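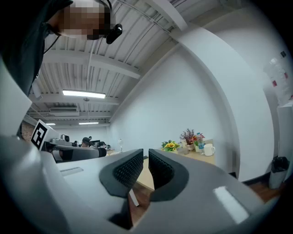 Pre-release safety check: bath and bedtime board book, second proof
Publisher: Ovora. Printer: Howlader, Kukbridge works. Series: Dradeck the Dragon.

Marked Pass, Fail or Query. Comments are the checker's own.

1. Corners rounded on all boards
Pass. Properly rounded this time. The first proof could have opened a letter.

2. Pages stay put when pulled
Query. Printer's note says "toddler tested". By which toddler, and for how long? I pulled each page by hand and the spine held, but the glue line shows a pale crack at the fourth spread. Want to see the pull results on paper.

3. Flaps (9 in total)
Fail. Two lift at the corner with a fingernail. The one over the dragon's toothbrush came away whole and is small enough to go in a mouth. The reply to my last report was that the flaps are "robust in normal use". Chewing is normal use.

4. Ribbon bookmark
Fail. I asked for this to go at first proof and it is still here, and longer if anything. A board book of this length doesn't need a bookmark. Remove.

5. Ink and varnish
Query. Certificate supplied, but it covers the old varnish and the cover now has a gloss finish. Send the right one. Damp white cloth rubbed on the night sky pages came up clean.

6. Smell
Pass, just. Strong on opening, gone by the next morning.

7. Age wording on back cover
Query. Front says "from birth", back says "2 and up". Pick one. With the flaps as they are I wouldn't sign off either.

8. Sound button and battery door
Not applicable. Dropped after first proof, and no loss.

9. Carton and shrink wrap
Pass. Carton of 122 copies opened. No staples, no loose card. Suffocation warning is on the wrap and readable, though in very small type.

10. Story text
Not my job, but page 4 has Dradeck climbing on the windowsill to say goodnight to the moon. Window open. Somebody might look at that.

Result: not released. Items 3 and 4 to be put right and a third proof sent before the August print run. Items 2, 5 and 7 need answers in writing – a phone call won't do.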